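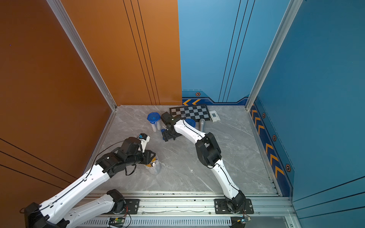 2 min read

Agbeko Two-Arm Bench Cell

The Agbeko is a small enclosed cell for two tabletop robot arms. It is sold as a kit for home builders and shared workshops. Both arms mount to one aluminum rail along the near edge of the table, so they work the same area from the same side.

Ebise Weldu designed the cell for her own bench at the Dollamard shared workshop and still checks each kit before it ships. The cell shown is set up with a checkerboard at the back for camera calibration and a few items for handling tests, including a plastic cup, lidded containers and a microphone.

Enclosure

The walls come in orange and light blue. The two colors make it easy to tell left from right in recorded video. A dark blue strip with yellow chevrons runs along the bottom of the blue walls. Silver aluminum extrusion posts stand at the back corners. The near side stays open for access to the rail and the wiring.

The tabletop has a gray marble pattern. Wipe it with a damp cloth. Solvent will dull the finish.

Rail and plates

Each arm bolts to a black mounting plate, and the plate clamps to the rail. Loosen the clamp bolts, slide the plate, and tighten again. The plates can be set up to 400 mm apart, measured between the inside edges. Run the calibration again after any move, even a small one.

Wiring

A white slotted cable channel runs below the rail. Arm power and data lines drop into it through the slots. Leave a loop of slack at each wrist so the cable does not pull when the gripper turns. Keep loose wire off the rail before moving a plate.

In the kit

Wall panels and corner posts
Tabletop
Rail with two mounting plates
Slotted cable channel
Checkerboard
Bolts and a 6 mm hex key

Arms, grippers, power supplies and control boards are not included. The plates are drilled for the Starau arm pattern. Blank plates are available for other arms at no extra charge, but you will need a drill press.

Assembly

Two people can put the cell together in an afternoon. Build the posts and walls first, then set the tabletop, then the rail. Fit the arms last, with the power off. The bench under the cell should be flat and should not rock when an arm moves fast.

Price and ordering

Kit: $997
Extra mounting plate: $80
Lead time: 6 weeks

Orders go through the Sosach store. Local pickup at Dollamard is free. Kits ordered in January ship with the longer rail bolts, which also fit older cells. Owners of older cells can ask for a set by email.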